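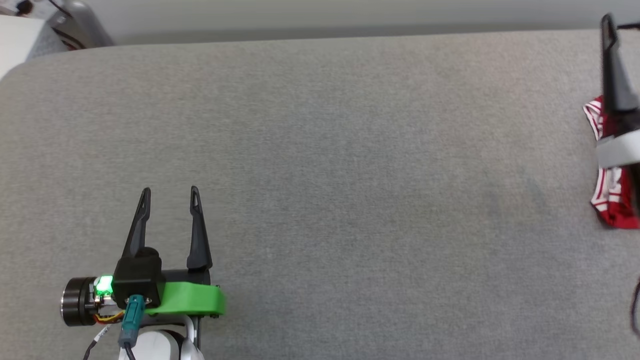
Two grippers over the padded table, with the striped practice cloth on the right.

How to run a cloth-folding session with a student robotics club (and not fool yourselves about the results)

By Tuncay Çetinkaya, Gelham Robotics Club

Every club that gets hold of two arms wants to fold laundry with them. I was against it when our members picked it for the Clurnus student challenge, and I'm still not convinced it teaches as much as people claim. But we've done it for a whole season now, and if your group is set on it, you may as well avoid the mistakes we made.

The steps below assume you already have a pair of arms that move when told to, each with a two-finger gripper, and some way for a student to steer them by hand. If your arms don't do that yet, stop reading and fix that first. Cloth is a rotten thing to debug on.

What you need

Two arms with grippers, fixed so that they can't shift
A padded surface, covered in plain fabric
One cloth, with a border or stripe that stands out from the table
A notebook made of paper
A timer
A student who is willing to write down failures

Step 1: Sort out the surface

We began on a bare desk. The fingertips have to go down to the surface to get under an edge, and on a hard top that means either missing the cloth or pushing the finger into the desk. Padding gives you a few millimetres of forgiveness. Cover it with one plain colour and pull the cover tight. A wrinkle in the cover will get picked up along with the cloth, and the student steering will swear it didn't happen.

Some teams tape a grid onto the surface. We tried it and took it off again. The tape peeled and the grid made everybody feel more precise than they were.

Step 2: Choose one cloth and stick with it

Pick something with a clear edge. Red and white stripes on a grey table are easy to see, both for the students and for whatever software you try later. Plain grey cloth on a grey table is an argument waiting to start.

Don't change cloths halfway through a set of attempts. A thin cloth and a thick one are different jobs. If someone tells you their method works on "any garment", ask to see the list of garments.

Step 3: Check the grippers before you power anything

Go through these with the arms switched off:

Fingers: both tips should be straight and tight on their mounts. Close them by hand, if your design allows it, and look at whether they meet.
Brackets: printed parts crack near the screws. Ours come off the club printer, and I don't trust any of them past a few weeks of use. Keep spares in the same drawer as the screws.
Cables: follow each one from the gripper down the arm. It needs enough slack for the wrist to turn and not so much that it drags over the table and catches the cloth.
Connectors: push each one home. A loose plug looks exactly like a software fault, and your students will spend the evening on the software.

Then power up and look at the status light on each board. I tell new members that a light means the board has power and nothing more. It doesn't tell you the gripper is calibrated.

Step 4: Move without cloth

Spend the first 8 attempts with no cloth in either gripper. Bring each arm in, lower the fingers to the surface, close, lift, open, go back. Dull, I know. Students will ask to skip it. The ones who skip it are the ones who later drive one gripper into the other.

While this goes on, agree where each arm is allowed to work. We give each arm its own half of the table and a narrow shared strip in the middle, and only one gripper may enter the strip unless the person steering calls it out loud.

Step 5: Pick up and put down

Leave folding alone for now. Put the cloth down in a heap and have one gripper lift it, carry it to the middle and let go. Write down what happened in plain words. "Dropped" and "missed" are fine. "Nearly" is banned in our notebook.

You want 40 of these in a row before going further, all by the same student, all written down. Swap students after that and do it over. The second student's results will probably be worse, and that is useful to know before you start crediting the hardware.

Step 6: Two hands

Now let one gripper hold the cloth by a corner while the other looks for a second corner. Expect this to take most of the season. The trouble is that a hanging cloth hides its own corners, and the free gripper tends to grab a fold halfway up. Our students found it easier to lay the cloth partly on the table and slide the free gripper along the border. I don't know that it's the best way. It was the way they could repeat.

Keep the pull gentle. If the second gripper tugs, the first one loses its hold, and you'll be tempted to tighten the grip until a finger mount goes.

Step 7: Record and count properly

If you plan to train anything on your recordings, save all of them, including the bad ones, and label them on the same day. We ended the season with 2775 recorded attempts, and I threw out the first 500 myself after finding that the labels had been filled in from memory. The members were not pleased with me.

Decide what counts as a fold before you start. Ours is: edges matched to within a thumb's width, cloth flat, both grippers clear of it. The Castillo team at the same challenge counted anything that ended up smaller than it began. Their score was much better than ours.

Is it worth doing?

For patience and note-taking, yes. For learning how robots work, I think a simple block-sorting task gets a beginner further in less time, and I've said so at every planning meeting. The older students disagree and have already asked to enter again in October, this time with a towel.

Common problems

The gripper closes but the cloth stays put: lower the fingers before closing, and approach a fold, not a flat area.
The cloth won't let go: open wider and lift slowly. Check the fingertips for loose threads.
One arm drifts over a long session: stop and set its home position again. Don't let students "steer around it".
Everything works until visitors arrive: we have no fix for this.

Page last changed July 1, 2023. The blank log sheet we use is in the club folder under Leltis.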